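让双臂机器人收拾休息区，Lustel学生社团备战Borko挑战赛

2019年2月11日，星期一

距Borko校际服务机器人挑战赛还有几周，Lustel学生机器人社把训练搬出了实验室，改在Mendton楼的休息区进行。社长是自动化专业三年级学生，他说比赛考的是日常整理：“桌上的瓶子要拿起来，地上的塑料袋也要捡。”

社团现有队员17人，分软件和机械2组。 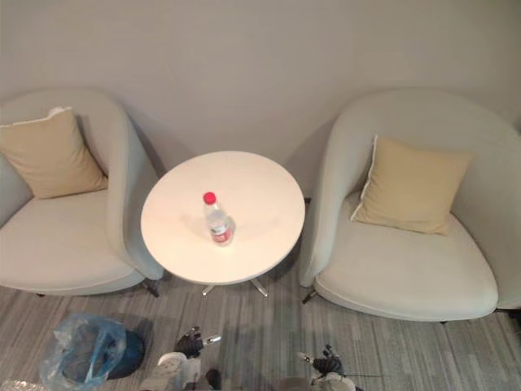
软件组组长负责抓取程序。她介绍，去年8月刚开始时，程序只认固定位置，物品挪几厘米就抓空。“后来我们录了大约1,000次抓取，重新训练，好了不少，但透明的东西还是难，反光一变，识别框就跳。”

机械组的麻烦在手指上。队里用的是Haslinger助学基金资助的零件，指尖换过两种材料。一名二年级队员说，硬的容易打滑，软的磨得快，现在每次训练后都要检查。

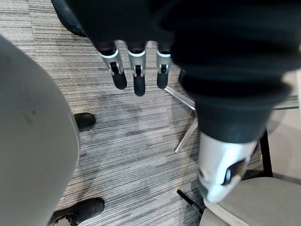

他还提到走线：“手臂一伸远，线就绷着，程序里得给关节留余量。”

谈到瓶子，几名队员意见不一。有人主张从瓶身中段夹，有人认为应靠近瓶盖。社长说两种都写进了程序，比赛前再定。
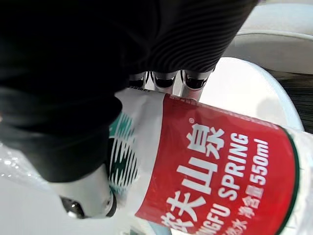
机械手夹持一瓶550ml的农夫山泉

指导老师不参与写代码，只要求队员每次训练后写记录，失败的也要写。“成功的那几次大家都记得，失败的过两天就说不清了。”她说。

社团下周继续练习捡拾软包装，新学期招新也将同时开始。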